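Household chore robot

A household chore robot is a machine intended to do the ordinary work of a home, such as folding laundry, loading a dishwasher, wiping a worktop or picking things up off the floor. The term is usually kept for machines with at least one arm. Robot vacuum cleaners and lawnmowers are treated separately, partly because they work and partly because they have been on sale long enough to be boring.

Background

A washing machine does its job by insisting that the clothes come to it. A chore robot has to go to the clothes, find them, and tell a sleeve from a trouser leg. Progress on this has been steady for several decades and has been described as a breakthrough for most of them.

Shop-floor work is older and easier. A factory arm repeats one movement on one part, which arrives in the same place each time, and people are kept out of its way. Few kitchens are run on these lines.

Performance

Published results depend heavily on what is counted as a finished chore. The Urkmont trials, which ran over several months and ended in May, logged 3,057 attempts at folding a single hand towel. Of these, 1,304 were accepted as folded, under a rule that allowed "one untidy corner". A stricter reading of the same results has been in circulation ever since, mostly among people who build rival machines.

The Grisilier arm, a two-fingered model sold to workshops, is rated for 900 hours between services. It sorts bolts well. Its makers also list "light domestic duties" in the brochure, without saying which ones.

Drirnetti, a flat-sharing robot announced with a video of it making a bed, took about 5 minutes per pillowcase when shown in public. The video had been speeded up, as a line of small print at the end made clear.

Remaining difficulties

Soft things are the main trouble. Cloth, cables, bags and bin liners change shape when touched, and a plan made before the touch is out of date after it. Shiny and see-through objects come next, followed by anything wet.

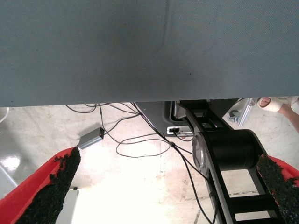 Floors are a difficulty of their own. A machine may manage a tabletop nicely and still be defeated by what lies beneath it, where leads tangle, light is uneven and feet come and go. The Ngau test, in which a robot must clear the space under a desk without unplugging anything, has so far been passed only by machines that declined to start.

Cost is also raised. Supporters reply that early dishwashers were dear too, and that people still rinse the plates first.

See also

Dishwasher
Industrial robot
Laundry
Robot vacuum cleaner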